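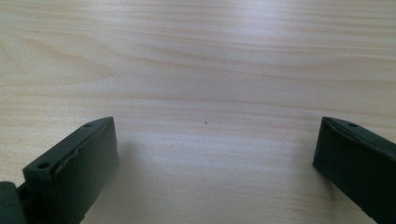 4. EXPERIMENTS

4.2 Comparing finger sets on the hand-held gripper

Figure 3. View from the gripper camera with the green fingers open over a bare section of tabletop.

We compared two finger sets on the same hand-held gripper body. The first set, which we call Arnetti, has blocky fingers with a flat inner face. The second set, Skudance, has thinner fingers with a curved inner face. The camera, its mount and the trigger linkage were left alone between sets, so the fingers were the only part that changed. The dark green fingers in Figure 3 are the Arnetti set.

Each operator collected 60 demonstrations per finger set on a pick-and-place task with small household items. Three operators took part (Ko, Tsao and Le Roux). Half of them is not a whole number, so we did not balance the order of the finger sets and instead let each operator draw it by lot. One Skudance demonstration from Tsao was dropped after a logging fault, which leaves 59 for that pair.

Before each block the operator held the gripper open over a clear part of the table and recorded a short reference clip. We used these clips to check two things. The first was how much of the view the fingers take up. With the Arnetti set, both fingers stay in the lower part of the image when open, and the left one looks larger than the right. The second was shading. The inner faces are much darker than the tops of the fingers, and the wood beside the left finger is darkened by a soft shadow. An early version of our finger tracker took this shadow for part of the finger and reported a gap that was too small.

We fixed this by tracking the upper edges of the fingers only – the tips are easy to pick out against pale wood, and the matte surface gives few highlights to confuse the detector. The small round holes near the tips were tried as tracking points as well. They worked in the open position but were lost too often during a grasp, and we dropped them.

The policy was trained separately on each set with the same settings and evaluated on the arm at our Anholm site. Exposure was fixed for all runs. We did not retune the controller for the thinner fingers, although Liao found in June that the default closing force bends them slightly on hard objects. The results in Section 4.3 should be read with that in mind – a lower force might favor Skudance on the hard items and would probably make no difference on the soft ones.

Reference clips were not used for training. They are stored with the demonstrations under the same operator and block number.

4 shares 0 comments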